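To: Dolan users list
Date: November 22, 2019
Subject: Re: Proxy files drifting against the originals on export

On the proxy question from Wednesday's digest:

> I cut a 56 minute programme in Dolan using proxies made by Skilletti.
> Everything is in sync on the timeline. When I switch back to the
> originals and export, the sound is early by the end, by a bit more than
> a second. Four clips are affected, all from the same recorder. The rest
> are fine. I have tried re-making the proxies twice. Is this a bug in
> Dolan or have I set something wrong?

It is a setting, though the default is a poor one and I would call that a bug in Skilletti. The four clips are almost certainly variable frame rate. Skilletti writes its proxies at a constant rate and adds or drops frames to keep them level with the sound. Dolan then relinks to the originals by frame number, not by time, so every frame that was added in the proxy moves the cut a little further from where you put it.

You can check before doing any more work. Open the clip's properties in Dolan and compare the frame count of the original with that of the proxy. On a clip of mine from the same sort of recorder the difference was 35 frames. A constant rate clip should show no difference at all. 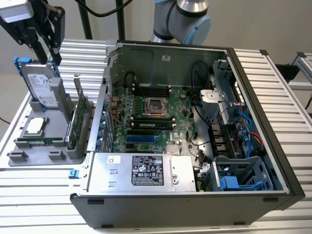

Drive in its blue caddy, tower open alongside.

What I do now is convert the originals first and make the proxies from the converted files:

1. Sort the bin by source, so that the recorder clips are together.
2. Run those clips through Lotier with the rate set to constant and the sound set to copy. Do not let it choose the rate. Type it in.
3. Keep the original file names and put the results in a new folder.
4. Make new proxies from that folder in Skilletti, with "match source rate" turned on. It is off by default and the box is on the second tab.
5. In Dolan, relink to the new folder and then attach the proxies, in that order.

If you attach the proxies first, Dolan keeps the old frame table and you will see the same drift again. That may be why making them twice did not help.

Disk space needs some thought. My last project came to 139 GB after conversion, and I keep the untouched originals as well until the export has been checked from start to finish. Proxies are small enough to ignore.

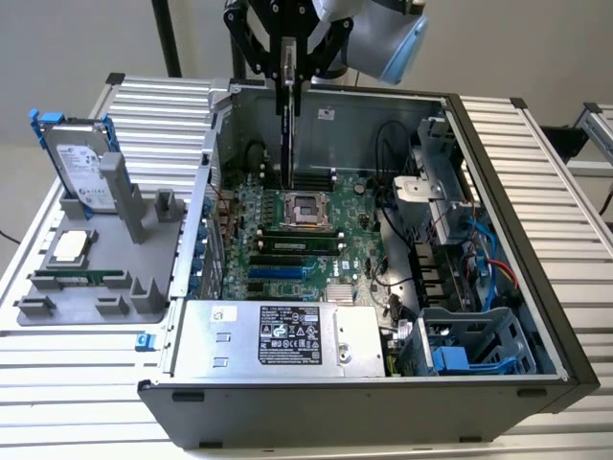 Memory module over the slots.

On memory, which somebody raised further up the thread: it has no bearing on this fault. Dolan uses what it is given for the playback cache, and a larger cache will make scrubbing smoother on long clips, but the relink step reads a table from disk and gives the same answer on any machine. The same goes for the graphics card setting. I turned it off and on and the exported files were identical.

For a programme that is already cut, you do not have to start again. Export the timeline as an edit list with times, not frames (File, Export, Edit List, then change the units at the bottom of the window). Close the project, open a new one with the converted clips, and import the list. Cuts and fades come across. Titles come across but lose their font. Colour work does not come across and has to be copied over clip by clip, so make a note of your settings before closing the old project.

Check the result at the end of the longest affected clip first. A start that looks right proves very little with this fault — the error builds up over the length of the clip, and the first few minutes will look fine either way.

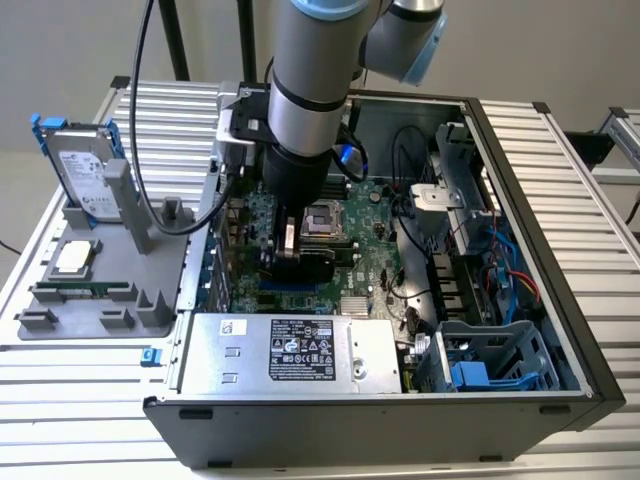 Tower on its side, board and CPU socket.

Two things I have not tested. The first is whether the Addale plug-in, which replaces Dolan's own relink window, matches by time. Its notes suggest so, but they were written for the previous version. The second is multicam groups. I would expect them to need rebuilding after the relink, as each angle carries its own frame table.

The Dolan release planned for December lists "relink by timecode" among its changes. It will not help with recorder files that carry no timecode, and most of the cheaper ones write none, so I would carry on converting for the time being.

If the frame counts turn out to be equal on your four clips, please post the properties of one original and one proxy to the list. In that case the cause is something else, and I would look at the sample rate of the sound next.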